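Keeping a Piano Happy in a Small Apartment

A piano is a large wooden box full of felt and wire that would like your home to be a museum. Mine lives in an apartment, so we have both had to lower our standards.

Start with the floor. Pick up everything before you vacuum near the pedals, wrappers included.

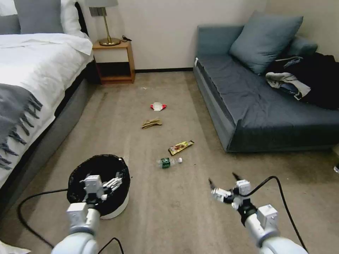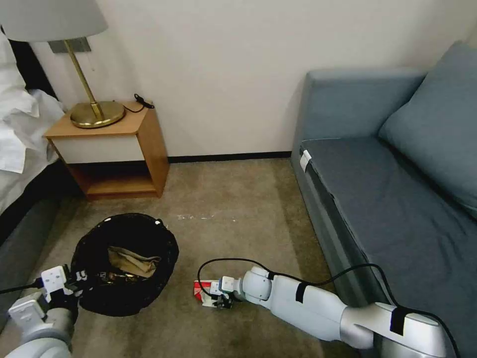
Next, humidity. Keep the room near 40 percent if you can, and buy a cheap gauge so you know when you can't. In February mine drops like a stone and the Vasconcelos upright starts sounding like a saloon. A humidifier across the room helps. A humidifier aimed at the soundboard helps your tuner buy a boat.

Wipe the keys with a barely damp cloth, back to front, never side to side. Dry them right away. Skip the furniture spray — it makes the keys slippery and the whole instrument smell like a lemon with ambitions.

Sticky key? Shine a flashlight between it and its neighbors before you call anyone. I have recovered 2 pencils and a guitar pick that way, and I don't play guitar.

Buzzing on one note is usually something on top of the piano. Take off the picture frames, then the lamp, then the metronome, and play the note each time.

Caster cups go under the wheels if you have carpet. The dents will still be there when you move out, but they'll be rounder.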